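Went to the open day at Bristach yesterday. Four of us drove out from the college, and I promised some people here that I would write down what I saw. So, a small thread.

The part I wanted to see most was the computer cell. They have a robot working on old desktop towers, the same kind we had under every desk at my first job. Visitors stand behind a yellow line and there is a bench with 20 stools, all taken when we came.

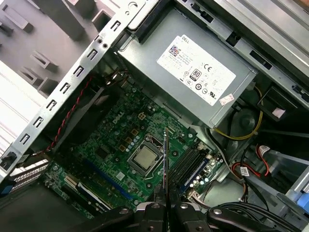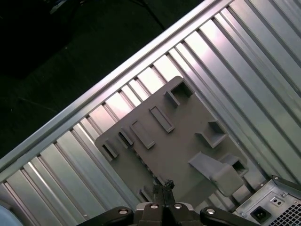 Chantal Girard led the demonstration. She speaks quietly, and with the fans of the hall I lost maybe half of her first explanation. I moved to the front and then it was better.

She told us they have 175 towers waiting in the storage room, from different offices. Every model has its screws and clips in another place, and this is the part which takes most of her week.

I asked if the robot knows the model before it begins. Her answer: sometimes. If the label is readable, it can look it up. If not, a person types it in. I liked that she said it so plainly.

A boy beside me asked what is the hardest thing for the gripper. She said thin flat pieces and anything with a cable on it – a cable never lies in the same way two times.

The software they use is called Clutum. I tried the practice station with a joystick for seven minutes. I was very bad. My colleague was worse, but he will tell you a different story.

Also there was a talk from Gototar about sorting small parts, in the other hall. I missed the beginning and did not understand the slides well, so I will not write about it. If somebody has notes, please send them to me.

Practical information: parking is behind the building, the coffee is free, and the colour-coded signs are confusing, so follow the blue ones. The next open day is in October. You must register for the demonstration, the rest is open for everyone.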